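Section 5: Setting out your drinks table

By now your Curellow water dispenser should be unpacked, rinsed and standing level. Do take your time over the next part, as a well-chosen table makes all the difference when a thirsty crowd turns up.
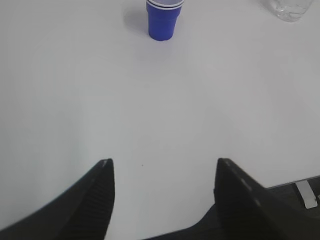
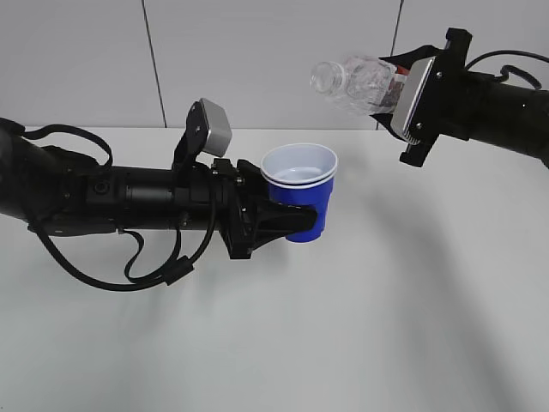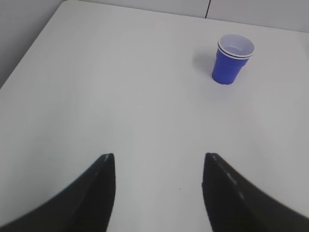 White tabletop, with plastic cups in all three views.

1. Choose a steady table that will bear at least 40 kg. A full tank is a good deal heavier than you might think!

2. Wipe the top with a damp cloth and let it dry.

3. Stand the dispenser at one end, with the tap facing your guests and the drip tray pushed in until it clicks.

4. Put the cups within easy reach of the tap – stacked is fine, but keep the stacks short if small children will be helping themselves.

5. Fill the tank to the line, fit the lid and run off the first 400 ml into a jug. You can give this to the plants.

Note: If the water comes out in spurts, there is probably a little air behind the tap. Open it fully for a moment, close it, and try again. The Delik filter sold for this model can be slow on its first fill, so please bear with it.

Caution: Never lift or slide the dispenser while the tank is full. Drain it first, even if you only want to move it a few inches.

Caution: Use cold drinking water only. Hot drinks and fizzy ones will harm the seal.

Spare seals are part number 314. To order, write to Rocío Tello at our Ravthorpe workshop.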